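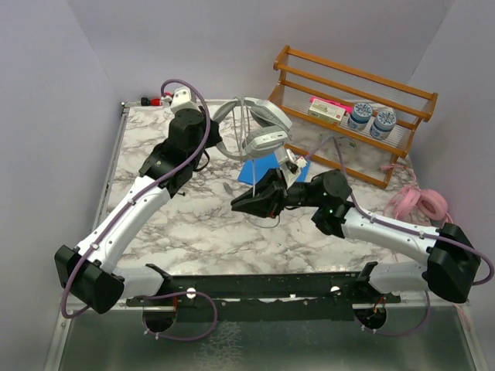 The Matter of the Emstead Boundary Stone

A short story

The Trivgate Office of Land Records regrets the delay in replying to correspondence about the boundary stone at Emstead. The stone was entered in the register as item 704, and until last April its position had never been disputed.

In that month a letter was received from the tenant of the lower farm. The tenant wished to report that the stone had moved uphill during the night, and asked whether the rent would be adjusted. The Office replied that boundary stones are fixed and enclosed a copy of the Egilsson survey, on which all later maps of the district depend. The tenant returned the copy with a line drawn across it in pencil. The line was very straight.

An inspector was sent. The road to Emstead follows the Rasa for most of its length, and the river was high that week, so the inspector arrived after dark and took a room above the grain store. In the morning the stone was found standing in the middle of the lane, with undisturbed grass on both sides and no mark of dragging. The inspector measured its distance from the church wall, recorded the figure and went in to breakfast. When the measurement was repeated in the afternoon, the stone was 26 metres closer to the church.

It was the inspector's view that the first measurement had been taken carelessly. The inspector had taken both.

The Office wishes to make clear that it did not at any time instruct the parish to chain the stone. The chain was the parish's own decision and was paid for out of the harvest fund. It was found the next day lying in a neat coil at the foot of the pump, still locked, and the padlock has since been put to use on the school gate.

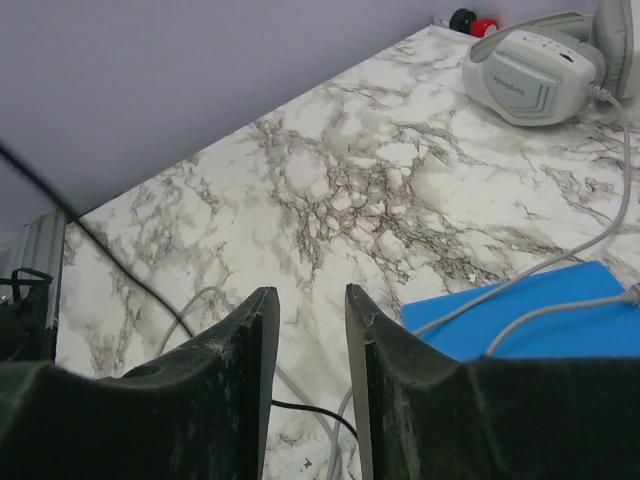
Tabletop with a white marble pattern, seen close.

Through the dry months the stone went on up the hill. It passed the church on the north side. It was seen beside the orchard, and later at the edge of the old quarry road, where children had left a jar of cornflowers on top of it. Each new position was sent to Trivgate by post, and each was filed. A clerk proposed that the positions be marked on the Egilsson map in a second colour, and the request was approved for a trial period.

The marks made a curve. At first the Office took it for the line of the hill, but it did not match the contours. It was the clerk who brought up the earlier register, the one kept before the survey, in a cabinet that had not been opened in living memory. Entry 2797 described a boundary at Emstead running from the river to the quarry road, past the north side of the church, and gave the labour of setting it out as three days. A note in the margin said that the surveyor had found the ground wet and had placed the stone lower down - for convenience.

The Office considered its position at length. A letter was drafted to the lower farm and another to the parish, and neither was sent. On 3 Sep 2022 the stone reached the quarry road and stopped beneath a hawthorn. It has been measured every week since then and has not moved.

The register has been amended. Rents at the lower farm will be recalculated from the next quarter, and the tenant has been advised that the Office cannot pay arrears for a period in which the boundary was, in law, where the map said it was. The tenant has appealed.

One further matter is before the Office. A report has come from the far bank of the Rasa, where a milestone was seen on the ferry landing early in the morning, some distance from the road. The ferry operator asks what fare should be charged. An inspector will attend when the river is lower, and in the meantime the milestone may be carried at the rate for goods.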